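What happened to the second season of Skornov Manor?

Posted by Leilani Kasprzak, May 2026

Hi everyone, I hope somebody can put me out of my misery. My sister and I got completely hooked on Skornov Manor when it popped up on Wilivent (the one where the couples live in the old hotel and have to run it for "guests" while somebody is secretly sabotaging the kitchen). We watched all of it in two evenings, and the last episode ends with the host saying "see you next season" - and then nothing! I've searched the app, I've searched the web, and all I get are recaps of the finale. Was it canceled? Did it move to another service? And did the winners ever get their money? I'd love to know, because we have a whole spreadsheet of theories about the soup episode and nowhere to put it.

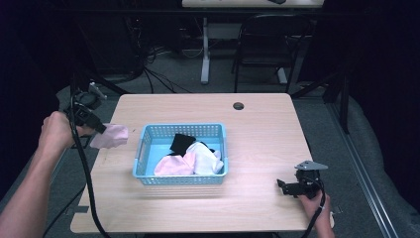
3 min read

Posted by Zlatko Kneževič

Oh, welcome to the club, Leilani! I loved this show more than a grown man probably should. As far as I've been able to piece together, it was never officially canceled. What happened is that the production company, Skaklow, had a two-season deal, and the second season was cast and everything. My neighbor's daughter applied and got as far as the video interview, so I know that much is true. Then the hotel was sold while they were still getting ready, and the new owners didn't want a crew in there for the whole summer. Skaklow looked at moving it to a different building, but the host said on a podcast that the dumbwaiter and the back stairs were half the game, and I have to agree with him.

There was a fan petition that got to 2,475 signatures, which I thought was pretty good for a show that aired so late at night. I signed it, my wife signed it, and I'm fairly sure my mother-in-law signed it under the impression that it was for a library. It's closed now, but the old comments are still up and they make for nice reading if you miss the cast.

As for the money, yes, the winners were paid. The blonde one with the accordion posted about it that June, and they put it toward a food truck. Please do share the soup spreadsheet - I always thought it was the retired pilot.

Posted by Rajkumari Dhillon

its cancelled, wilivent took it off the schedule page ages ago. try Hashemi House, same idea but on a boat

Posted by Định Tăng

I can add a little to what Zlatko wrote. The reunion special does exist, and a lot of people missed it because Wilivent doesn't list it with the rest of the episodes. You have to go into the "Extras" tab, and it's in there as a single 76-minute program with a different title card. They sit everyone down in the dining room and go through the sabotage clips one after another, including the soup, so you might want to finalize your theories before you watch it! I won't say who it was, but I will say I had to apologize out loud to somebody on my television.

On the boat show, I gave it three episodes and it was fine. The contestants are nice enough, but they all seem to know who the saboteur is by lunchtime, and there's an awful lot of footage of ropes.

We use cookies to remember your settings and keep you signed in. Accept all | Manage choices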